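Unit 3 – Good practice at the bench (tabletop arms)
Handout, rev. 20th August. Replaces the January version, bin the old one

Covers: before you start, during, how to log. NOT covered: lockout on the big cells, that's Lerato Zulu's session.

Where the rules come from
– house rules, Rampersad building. Apply to everyone incl. visitors
– the Lostilus bench procedure (ask for the current copy, don't use the one taped inside the cabinet door)
– published standards. Reading list at the back of the course pack. For this unit you need the idea of risk assessment and the difference between a protective stop and an emergency stop. You'll be asked for both in the lab viva.

Small arms get treated like toys. Low payload, slow, people lean in. Most entries in the near-miss book are hands, sleeves, hair, lanyards. Take the lanyard off.

Before power
– walk the rail end to end, check both arm bases are tight
– cables: follow each one from gripper to base by hand. Enough slack for full reach, no loop that can catch on a cup or a plate rim
– e-stop tested, by you, today. Someone else's test doesn't count
– nothing on the table that isn't on the task sheet
– say "powering" out loud and wait for an answer
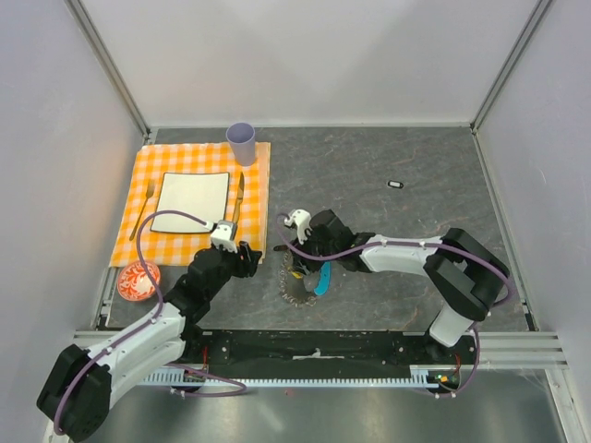
Two arms, one table – shared space rules
Default is one arm moving in the shared zone at a time. If the task needs both, write it on the sheet and get it signed before the run, not after. Each arm gets a home pose outside the other one's reach. Check the home poses again if anybody has changed the layout, even a little.

Tableware tasks: blunt cutlery only. Plates and bowls should be plastic if you have the choice. Chipped ones go in the bin, dont put them back on the shelf. Knives and forks go down flat and nobody reaches in to straighten one while the motors are on. Stop, wait, then reach.

Reset between runs
1. Arms home
2. Motors off, confirm on screen
3. Reset the objects from the layout card
4. Hands out, say "clear"
5. Motors on

Kgomotso Le Roux wants step 4 said by the person who did the reseting, not by the operator. Do it her way, it's now in the procedure.

Small parts
Rings, tags, clips, anything thin. Problems are mostly approach height and grip force. Set the table height again after any change of surface, don't trust the saved value. Come down slow for the last bit. Lowest grip force that holds, and write the force down.

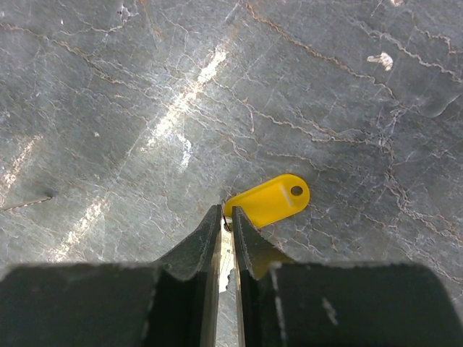
If a part slips: let it. No catching. Let the motion finish or hit stop, then go through the reset list from step 1. Fingertips get checked for wear at the start of each session – torn or rounded pads are swapped, don't tape them. Shiny surfaces give glare in the wrist view, so check the view with the lights as they'll be during the run.

Logging
– one line per run, Floramine sheet, no blanks
– failed runs stay in. Deleting a failure is treated as misconduct, see course rules
– near miss = anything that made you pull your hand back. Log it same day
– software version at the top of every page

Homework: read the Flullinus case (course pack, p. 48). Write one page on which step of the reset list was skipped and who could have stopped it. Bring it on paper.

Questions about the viva go to Kgomotso, lab access to Lerato, room 133.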